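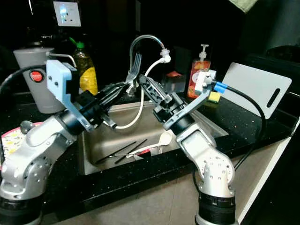 A fork at the kitchen sink.

October 10, 2021
Posted by the Dumorano kitchen blog

How I get tarnish off old silverware with baking soda and foil

I picked up a box of mismatched silver plate at a yard sale in March, and it was BLACK. Like, I thought some of the spoons were iron. I paid three dollars for the lot and figured I'd practice on it before touching my grandmother's set (the pattern is called Celtia, and I've never seen it anywhere else).

You need a glass baking dish, aluminum foil, baking soda, salt and a kettle. Line the dish with foil, shiny side up or down, I've tried both and can't tell any difference. Lay the pieces in so each one touches the foil. I skipped that part the first time and got a very stripey butter knife.

Sprinkle on a tablespoon of baking soda and a teaspoon of salt. Boil 900 ml of water, let it stop bubbling, and pour it in slowly until everything is covered. It fizzes and smells like eggs, so crack a window!

Leave it for three minutes, then fish a piece out with tongs and look between the tines, where the tarnish likes to hang on. Still dark? Back in it goes. For really bad ones I dump the water and start over with fresh foil.

Rinse under warm water with a drop of dish soap and dry right away with a soft towel. Don't let them drip dry in the rack or you'll get spots.

A few things I don't put in the bath: knives with hollow handles (the glue can let go), anything with pearl or bone on it, and pieces with dark shading that's supposed to be there. Those get a little silver cream on a cotton ball. Plate that's worn down to the yellowish metal underneath won't come back either. I have one Schnyder ladle like that and I use it anyway.

For storage I wrap mine in plain cotton and keep them in a zip bag. Skip rubber bands, they leave marks.

Last updated: one typo fixed in the rinsing step
Contact | © 2021 Dumorano | Back to top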